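Cell rules for hand-held gripper sessions - what do you actually enforce?
Forum: Robotics floor / Standards and good practice
Started by vlyimo, 2018-03-14

Rewriting our one-page rules for the dispenser task, red candy packets out of the clear tray. Current draft: one packet per grab, cables kept off the tabletop, stop if a marker plate gets bumped. Too much? Too little?
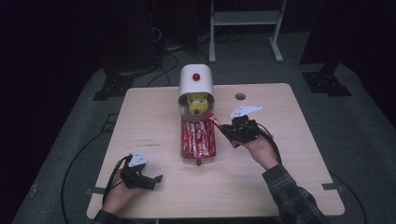 Tùng Tăng
One packet per grab is fine but you need a rule for what counts as a grab. We had two people on the same sheet, one closing the jaws mid packet, other one near the end. Both "correct". Data was a mess. Write down where the jaws go.

t_ramadan
Disagree. Fix the grip point and you get 582 episodes of the same move. Let people vary it, just log it.

Tùng Tăng
Log it how? Free text? We tried that at Flerkby, 18 operators, 18 spellings of "middle".

t_ramadan
Dropdown. Three choices. Not hard

duyen.ha
Can we talk cables first. Floor cables are in nobody's rules and they're the thing that will hurt somebody. Ours:
- gripper cable loops outside the forearm, never across the body
- anything on the walking side taped flat
- power stuff stays behind the table
- slack checked before every block, by the operator, not the lead

vlyimo
ok stealing the slack one. How long is a block for you?

duyen.ha
10 minutes then hands down. Wrists go before people notice.

Thu Thân
10 is short. We run 18 and no complaints, at Vurkham anyway. Depends on gripper weight. I'd put a max in the rules and let the operator call it earlier, no questions asked. That last bit matters more than the number imo.

t_ramadan
+1 to no questions asked

duyen.ha
No complaints isn't the same as no problem. Did you ask them or wait for them to say somthing?

Thu Thân
Waited. Fair. Will ask.

Tùng Tăng
Back to marker plates. "Stop if bumped" - then what? Stop and recalibrate? Stop and throw out the episode? Say which. We threw out 106 in September, the rule just said stop and then people started again with the plate crooked.

vlyimo
Was thinking discard the episode, redo the check pose, carry on. Full recal only if the check fails.

Tùng Tăng
Good. Put that in the sheet word for word.

t_ramadan
Also the idle hand. Pick a rest spot for the gripper thats not working, jaws open, and mark it on the table.

Thu Thân
Marks on the table end up in your training images tho. Write it down instead, near corner, done.

vlyimo
Going with near corner, no mark. Draft 2 so far: jaw position from a dropdown, discard + check pose on a bump, slack check every block, operator can call a stop anytime. Block length still open, I'll start at 10 and see who yells

duyen.ha
Nobody will yell. Ask them.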